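Practising on doors before anyone builds one

Verden sells a simulated corridor. Customers load a model of their own two-armed robot, pick a set of doors and let it practise opening them. Archana Nigam, who looks after the package, spoke to us on Tuesday, September 15, 2026.

"Doors are where most of our customers get stuck," she said. "The robot can find the handle all right. Then it has to pull, and its own body is in the way."

The basic kit, called Imlow, comes with 40 door and handle combinations, and the buyer can change the weight of the door, the stiffness of the hinge and the light in the rooms.

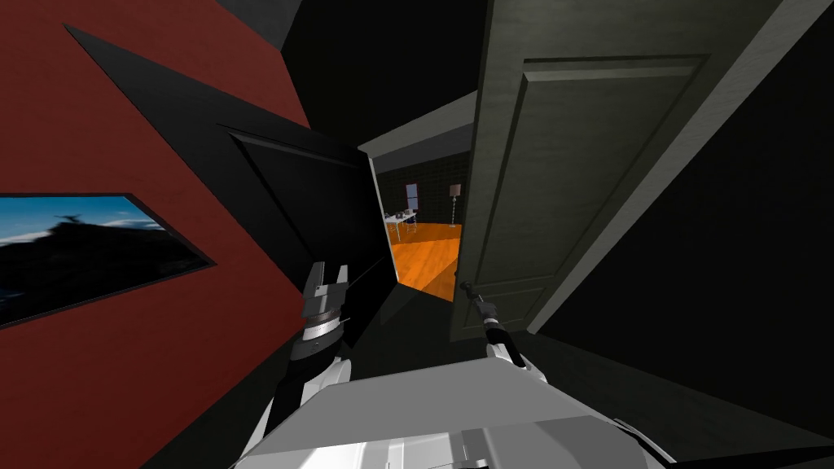
Nigam said the lighting settings were added in August after customers asked for them. Until then every room was evenly lit, and control software trained there did badly in real buildings with dim passages. "You want a dark hall and a bright room behind it," she said. "That is what people have at home."

A licence costs £137 a month for one robot model. Adding a second arm layout is another £121. Nigam accepts that this is a lot for a small workshop, and said a cheaper version without the hinge settings is being looked at.
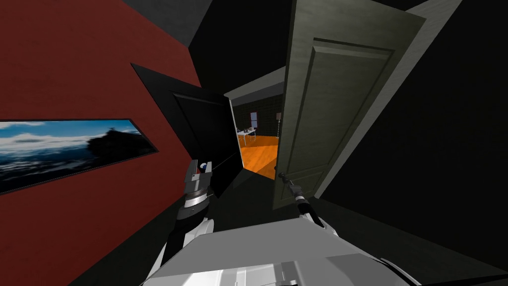

Setting up takes an afternoon if the robot's joint limits are already written down. If they are not, it can take 2 days, and Verden charges for help after the first call. The manual is short and could do with more on grip force, which we had to ask about.

Views can be taken from the robot's head or from close to the gripper. Nigam uses the close one when a run fails. "From the head you often can't tell whether the fingers are lined up," she said.
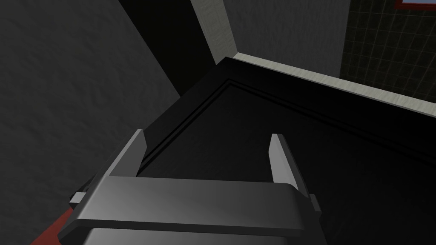
Khurana would like the close view to show contact forces as well, and said that without them it is still guesswork why a grip slips. Nigam said the figures are already recorded in the log file but are not drawn on screen. She expects that to change in the next release, which has no date yet.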